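How to Put Together an Aid Box for Families in a Conflict Zone

I have packed boxes for the Mircombe relief drive for 3 winters now, and I still get excited every time a truck pulls out! If you want to help people caught up in a war far away, a well-packed box is a great place to start.

First, ask for the current list. Manuela Melis at our collection point updates it each month, and needs change fast (blankets in January, water filters by summer). Pack only what is on it.

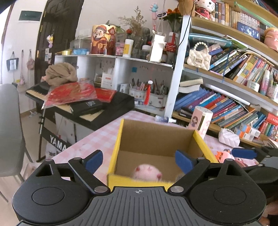 Weight matters more than size. Our limit is up to 40 pounds, so put cans and soap at the bottom and clothes on top. Pick a carton that opens wide, like the one on the checked tablecloth with the bright yellow edges, and you'll be able to see what you've got without digging. Keep food and soap in separate bags, please!

Next, write the contents on 2 sheets of paper. One goes inside, the other gets taped to the lid for customs.

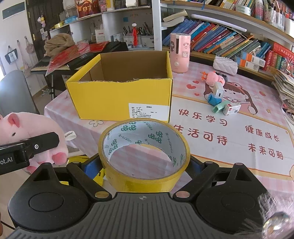

Use the same wording on both sheets, and skip brand names. "Rice, 8 bags" is perfect. Leave out medicines, batteries and anything in glass.

Drop-off is open until 6 p.m. at the Loureiro warehouse, side door. Ring the bell and ask for Noemi Marino.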